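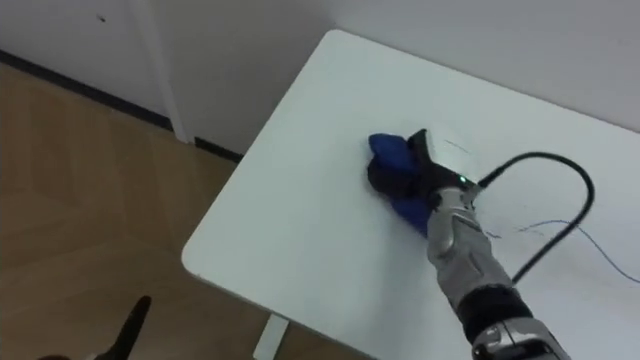 Matte tabletop, light gray-white, with faint streaks and smudges.

Catalog > Surface Care > Concentrates > Aruden 19

Aruden 19 Low-Residue Table Cleaner, Concentrate, 1000 ml

By Nkechi Bako, Sandell product desk
March 2021
Shares: 18 | Comments: 2

Aruden 19 is a neutral liquid concentrate for routine cleaning of matte and satin work surfaces. It is diluted with water and applied by cloth. It removes skin oil, dust film, pencil graphite and dried drink spills. It is not a disinfectant and carries no claim against bacteria or viruses.

The formula contains no wax, silicone or gloss agent. Polishes that contain these leave a film on matte surfaces, and the film collects handprints. Where a polish has been used for a long time, the first few cleanings with Aruden 19 may look uneven as the old film comes off in patches. Sandell recommends Cuesta Stripper before the first use on such tables.

Dilution

Routine use: 2 percent by volume in cool or lukewarm water.
Heavy soil: four percent by volume. Wipe a second time with plain water.
Undiluted use: not recommended on any surface.

Add the concentrate to the water last to limit foam. A stronger mix does not clean better in daily use. Most complaints of streaking received by the product desk are traced to over-dosing, and the rest mainly to cloths washed with fabric softener. In hard water areas, streaks may also come from minerals. Distilled water in the spray bottle corrects this.

Suitable surfaces

Melamine, high-pressure laminate, powder-coated metal, sealed wood, glazed tile and most rigid plastics.

Do not use on raw or oiled wood, natural stone, uncoated aluminum or whiteboards. On painted furniture, test the underside of the top and allow it to dry fully before checking for a color change.

Directions

Remove loose dust and grit with a dry cloth. Grit left under a damp cloth will scratch a matte finish, and scratches in a matte finish cannot be buffed out.

Dampen a folded microfiber cloth with the diluted product. The cloth should not drip when squeezed. Wipe in straight, overlapping passes along the long side of the table. Circular wiping spreads oil back over the cleaned area.

Turn the cloth to a clean face when drag increases. Dry with a second cloth before the surface air-dries. Edges and corners hold more liquid than the flat and should be dried first, particularly where edge banding meets the top.

For ink and marker, use Cuesta Spot and rinse before returning to Aruden 19. The two products should not be mixed in the same bottle.

Product data

Form: clear liquid, pale yellow
Scent: none added
Foam: low
Contents: nonionic surfactant, citrate builder, water, preservative
Net volume: 1000 ml
Closure: screw cap with integral dosing chamber
Shelf life: 18 months unopened
Diluted solution: discard after one week

Store upright, away from frost and direct sun. Frozen concentrate separates and does not recover when shaken. Keep out of reach of children. In case of eye contact, rinse with plenty of water. The safety data sheet ships with each carton and is sent on request to customers ordering single bottles.

Changes from the previous version

The preservative has been replaced and the dye removed. The earlier blue version left a faint tint on porous edge banding when over-dosed. Old and new stock have the same dilution rates and may be used up in any order. The bottle now takes the Nakstead wall pump without an adapter. The earlier bottle still needs the gray collar.

Ordering

Sold singly or by the carton. Spray bottles are not included. The Nakstead wall pump, the gray collar and the microfiber cloths are listed under Accessories. Cartons ship by ground only during the cold months, and orders to unheated depots are held from December until the frost period ends.

Comments (2)

Deirdre Foley
Does the dosing chamber fit the old blue bottle? We still have several of those.

Nkechi Bako
No, the neck thread is different. Use the gray collar and the pump, or measure the dose separately.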